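Section 4: Setting Up and Clearing the Brick Sorting Table

This section covers the large-brick table. The small-parts cabinet is in Section 5. Read the whole section once before the first session, then keep it near the table.

4.1 What you need

- The work table, placed where people can reach it from at least two sides
- Open-front storage bins, one for each group you plan to sort
- Large building bricks from the Grornthorpe set, or any set with studs on top and hollow tubes underneath
- A soft brush and a dustpan
- Two cloths, one damp and one dry
- Blank white stickers and a marker
- A shallow tray for bricks that need washing

Do not mix large bricks with small ones at this table. The small ones go under the lip of the bins and end up on the floor.

4.2 Preparing the surface

1. Take everything off the table, bins included.

2. Brush from the middle toward the edges. Go over the whole surface twice.

3. Brush along every seam where the surface meets an edge strip or rail. Crumbs and grit collect there. Use the corner of the brush, or a wooden toothpick if the dirt is packed in.

4. Wipe with the damp cloth, then the dry one.

5. Check for scratches with a raised edge. Scuffs are normal and do no harm. A raised scratch can catch a brick as it slides and should be rubbed down with fine sandpaper.

Caution: Do not pour or spray water directly onto the table. Put it on the cloth.

Caution: Do not use scouring powder. It dulls the surface, and the dull patches hold dirt afterward.

4.3 Placing the bins

1. Set the bins along the far side of the table with the low front lip facing the person sorting.

2. Push them together so that no brick can fall between them. A slight angle to the table edge is fine. The bins do not have to be square to anything.

3. Decide what each bin is for before you begin. You can sort by color, by size or by shape, but pick one for the whole session.

4. Put a sticker on the front lip if the use of the bin is not plain from its color. Write on the sticker before you attach it. Writing on a curved lip is difficult.

5. Press down on each bin. If it rocks, look underneath for a stray brick.

Note: Bin color and brick color do not have to match. Young children usually expect red bricks to go in a red bin, so if you are using the red bin for something else, say so at the start. With older groups this is less of a problem, and some leaders mix the colors on purpose to make the task harder.

Note: Three bins are enough for most groups. With more than that, people at the ends have to stretch.

4.4 Laying out the bricks

1. Take a double handful of bricks from the main tub. For one person, start with 8. For a group of four, 32 is a good number.

2. Spread them by hand in the open part of the table. Keep a strip the width of your hand clear in front of the bins.

3. Leave the bricks as they fall. Some will be studs up, some upside down and some on their sides. All three are useful, as explained in 4.5.

4. Pull apart any bricks that are joined. Joined bricks count as one when picked up and two when put away, and this throws off the tally sheet.

5. Put the main tub on the floor or on a chair. If it stays on the table, people will reach into it.

Caution: Large bricks on a hard floor are a trip hazard. Pick up fallen bricks right away, even in the middle of a round.

4.5 Telling the bricks apart

The bricks are named by the number of studs on the short side and then on the long side. A 2x4 has two rows of four studs. A 2x3 has two rows of three.

With the studs up, count the studs.

With the brick upside down, count the tubes. On this set, a 2x3 turned over shows three tubes in a line. Other makers arrange their tubes differently, so turn over a brick you already know and use it as your guide.

With the brick on its side, look for the row of studs along one edge. You will only see one row clearly from above. Roll the brick over if you are not sure.

If two people disagree about a brick, press it onto a known 2x4. The difference in length will show at once.

Do not sort by weight or feel. A brick with a little modeling clay inside it weighs more than its neighbor and is still the same brick. Clay is the most common thing we find in the tubes. Remove it with the blunt end of a pencil.

4.6 Running a sorting round

1. Name the rule out loud. For example: "Red bricks in the right-hand bin, everything else stays on the table."

2. Sort one kind at a time. Finish it before moving to the next.

3. Pick up each brick by its long sides. Gripping by the studs works for a 2x4, but smaller bricks slip.

4. Lower the brick over the front lip and let go close to the bottom of the bin. Dropping from a height makes it bounce, and the noise gets tiring in a small room.

5. When only a few are left, line them up side by side before putting them away. This makes it easy to spot one that belongs to another group.

6. Write the count on the tally sheet.

Partway through a round the table should be easy to read, with the remaining bricks spread out and the finished ones in their bin. A row of one color, a short column of another and a single brick on its own is a typical layout.

Large bricks on the table, with bins along the far side in the second:

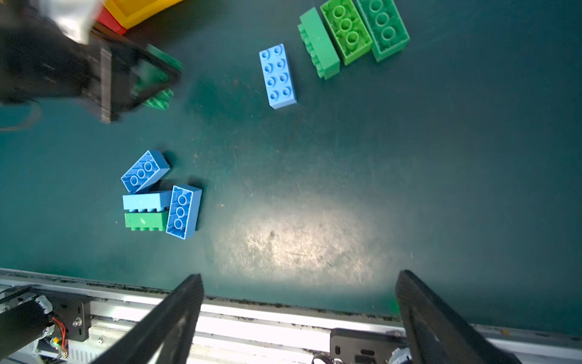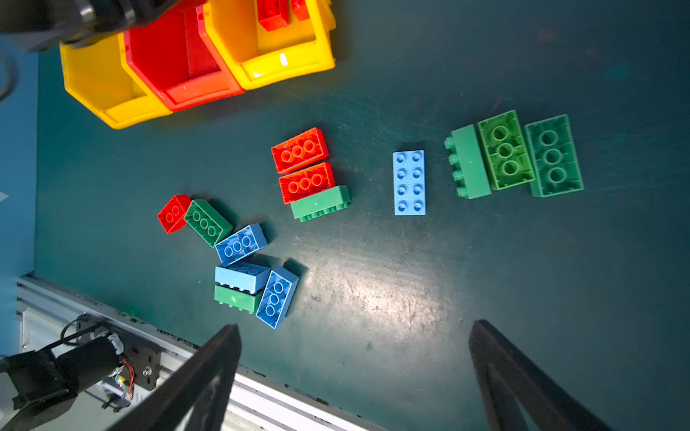 If a round is interrupted, leave the bricks where they are and lay the tally sheet face up on the bins. The next person can carry on from the sheet. Do not push the bricks into a heap to save space. A heap has to be spread and checked again from the beginning.

4.7 Clearing the table

1. Empty one bin at a time into its storage bag. Tip from the front lip, with the bag held open below the table edge.

2. Run your hand around the inside of the bin. Bricks can wedge in the rear corners.

3. Check the table seams and the floor.

4. Put any sticky or dusty bricks in the wash tray. Wash them in warm water with a drop of dish soap, rinse, and set them tubes down on a towel overnight. With the tubes up they hold water and leave rings.

5. Wipe the bins with the dry cloth and stack them. Leave the stickers on if the next group uses the same rule.

6. Brush the surface once more.

Caution: Do not put bricks in a dishwasher or near a heater. They warp slightly, and a warped brick no longer joins with the others.

4.8 Storage and counts

The full Grornthorpe set holds 2000 pieces, counting the base plates. You do not need to count all of it. Count one bag per month and rotate through them. The list of bags is taped inside the lid of the Tenby trunk.

A bag that is short by one or two bricks can stay in use. Write the shortage on the list. If a bag is short by more than that, look in the other bags first. Bricks are misplaced far more often than they are lost.

Cracked bricks should be thrown out. Do not glue them. The joint leaves a ridge, and the crack usually opens again beside it.

4.9 Common problems

Bins slide away during sorting.
Wipe the underside of the bin and the table below it. If they still slide, place a strip of non-slip shelf liner underneath.

Bricks of nearly the same color are mixed up.
Move the table closer to a window or turn on a second lamp. Under yellow light, the light blue bricks can pass for green at a glance.

Bricks are hard to pull apart.
Rock them lengthwise. Do not twist, and do not use teeth or a knife.

The tally does not match.
Check under the bins, then check for joined bricks, then recount the largest group only.

The sticker will not come off.
Warm it with your hand for a minute and peel slowly from one corner. Rub off the residue with cooking oil and wash the lip afterward.

Continue to Section 5 for the small-parts cabinet.

Comments (5)

Helmi Rantala
Is the shelf liner okay to leave on the table between sessions? Ours left a faint waffle pattern after a few weeks and I can't get rid of it.

Shahram Bagheri
Helmi, take it up every time. I had the same marks and they faded after several wipes with warm water, but it took until May.

Vy Hoàng
4.5 was helpful, thank you! I had been sorting the upside-down ones by guessing. My set is an older Oltow one and the tubes are different, so I drew a little chart of mine and stuck it on the wall.

Phong Dương
Step 4 in 4.7, tubes down: do you mean flat on the towel or on a rack? Mine stay damp inside if they sit flat.

Châu Quan
Phong, I use a cooling rack with the towel under it. Dry by morning. I also do around 32 at a time and no more, otherwise there's nowhere to put them.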